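Can a Robot Do My Chores Yet? A Semester Project Report

Shoshana Mahmoud
Intro to Automation and Society, final project
Draft 2, 23rd August

Why I picked this

I hate putting things away. I don't mind washing dishes, I kind of like vacuuming, but the part where you pick up forty unrelated objects and each one has to go to its own home makes me want to lie down on the floor. So when we were told to choose a question about automation and chase it for a semester, I wrote "can a machine tidy my desk" on the sign-up sheet, mostly as a placeholder, and then it stuck.

My advisor made me widen it a little. The question I ended up with is whether machines can do small household and shop-floor chores right now, in the sense that you could leave the room and come back to a finished job. I looked at three chores: clearing a table, sorting parts into bins, and folding towels. Towels got dropped in January (more on that later), so this is really a report about two and a half chores.

What I did

I did three kinds of things. First, I read as much as I could understand, and I skipped the math when it got past me. Second, I talked to people who do these chores for money. Third, I spent time with the two-arm setup that the lab runs and kept a log of tries.

The people part was the most fun by far. I visited Sorensen, a small repair shop that fixes coffee grinders and mixers, and Hulska, which packs craft kits for schools. Both let me hang around and ask annoying questions. At Hulska they also let me pack kits for an afternoon, and I was terrible at it! The woman next to me finished two trays while I was still hunting for the right bag of beads.

What the chore looks like to a person

Before this project I'd have told you that sorting is a looking job. You look at the thing, you know what it is, you drop it in the right place. After an afternoon at Hulska I think it's mostly a hands job. The packers hardly look at anything. They reach into a bin and their fingers sort of shuffle until one piece is separate from the others, and by the time it comes out it's already turned the right way around. I asked one of them how she does it and she looked at me as if I'd asked how she swallows.

At Sorensen it was the same but slower. The repair bench gets messy all day long and gets cleared once, at closing. It takes the owner maybe as long as a song on the radio. He picks up several things in one hand, holds two of them with his pinky while he puts the third one away, and nudges a drawer shut with his hip. I wrote down "uses hip" and underlined it. I don't know of any robot project that has gotten to hips.

What the chore looks like to a robot

The arms in the lab have two fingers each. The fingers are orange and bendy, and they curve around whatever they close on, which helps a lot, since you don't have to be perfectly lined up to get hold of something. Most of my runs used a jumble of toys and desk stuff, since the stuff doesn't matter as long as it comes in different shapes. The control software is called Justum and somebody before me had already written most of what I needed, thank goodness. I changed settings and wrote down what happened.

I want to be careful about what I counted as a try. One try is one object, from where it was lying to where it was supposed to go. If the arm dropped it on the way and picked it up again without help, I counted that as a success but put a star next to it. If I had to reach in, that was a fail, even if I only gave it a tiny poke. (I gave a lot of tiny pokes. I'm not proud of it.)

Over the whole semester I logged 1,702 tries. My plan said 2,000, but I lost a chunk of the time to the towel business and another chunk to finals.

Results, chore by chore

Clearing a table. Better than I expected! Anything chunky with some give in it was close to boring to watch, in a good way. Toy food, rings, foam blocks, all fine. Long skinny things were the first real trouble. A pencil lying flat has almost no height, so the fingers have to come down very close to the wood, and if they come down at a bad angle it just rolls off. Flat things were worst. I had a whole page of fails for a single sheet of paper. A person slides it to the edge of the table and grabs it there, and I didn't manage to get that trick working in any reliable way.

Cables deserve their own line. I hate them now. A coiled cable is one object when it starts and a different shape every time you touch it, and if it's attached to something heavier, then pulling on it drags the other thing along too.

Sorting parts into bins. This one was more mixed. Picking a part out when it's lying by itself worked well. Picking a part out of a pile mostly meant picking up two parts. Putting it in the bin was easy as long as I didn't care which way it landed, but at Hulska they do care, because the lid won't close otherwise. When I added "has to face the right way" to my rules, my success rate dropped so hard that I thought I'd broken something and reran 400 tries to check. I hadn't broken anything. Turning an object around in your hand is really hard when you've only got two fingers, and passing it over to the other arm takes ages.

Folding towels. We gave up. The first fold came out fine a few times, then the second fold undid the first. I have a lot of respect for the groups that work on cloth and I don't want to be in one.

The thing about mess

If you only read one section, please make it this one, because it changed my mind the most. Early on I ran everything on a cleared table with one object at a time, and my numbers looked amazing, and I told my roommate that chores were basically over. Then I started leaving stuff out the way it would be on a normal desk. Nothing about the objects I was picking up had changed, but now there was a cup to steer around, a rack at the back, packaging, a case, a leaflet, and two arms that each needed elbow room. The slowest part of many tries turned out to be the approach, with the arm taking a long careful way around something that a person would have brushed past with a sleeve.

I also noticed that "put it away" needs somebody to decide where away is. The owner at Sorensen knows that a certain screw lives in a certain jar as it came with a certain machine. That's in his head and nowhere else. I could give Justum a list, and I did, but making the list took me longer than clearing the table by hand.

A cluttered table with both arms over it, and a grip on a blue plastic piece:

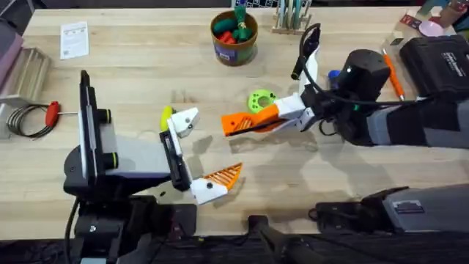
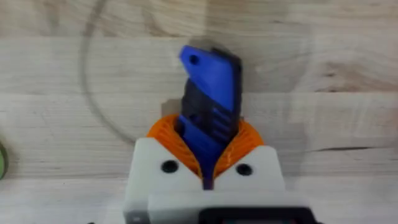
So, can they do it yet?

My answer is "some of it, if you stay in the room." For a chore with chunky objects, lots of space, and no strong feelings about which way things face, I'd trust the arms to get through most of it while I sat nearby doing homework. I would not go out for groceries. The longest stretch I ever had without reaching in was 10 objects in a row, and I was so excited I took a picture of my own log sheet.

For the shops, I asked both places whether they'd want one. Hulska said maybe for the easy bins, the ones with a single kind of part, if it could run overnight and didn't mind being slow. They've looked at a feeder from a company called Hilledex that shakes parts into a line so they don't have to be picked out of a pile at all, and they seemed much more interested in that. I thought that was a good point and I wish I'd gone to see one. Sorensen said no thanks, there's no space on the bench for two more arms.

What I'd do differently

I'd start with the messy table in the first week and skip the clean one. I'd also time everything. I only wrote down success or fail for most of the semester, and then in the last stretch I got curious about speed and started using the stopwatch on my phone, so I have times for about a quarter of the tries and they can't really be compared with the rest. My gut says a person is faster by a huge amount, but my gut isn't data and I've left it out of the tables.

And I'd ask a second person to judge the fails. I was tired a lot, and I'm pretty sure my idea of "close enough to the bin" got more generous toward the end of the day. If anyone picks this project up next year, the log sheets are in the shared folder along with my object list, and the starred tries are all on their own tab. Please don't throw out the page with the pencil fails, I'd still like to figure out what was going on with those.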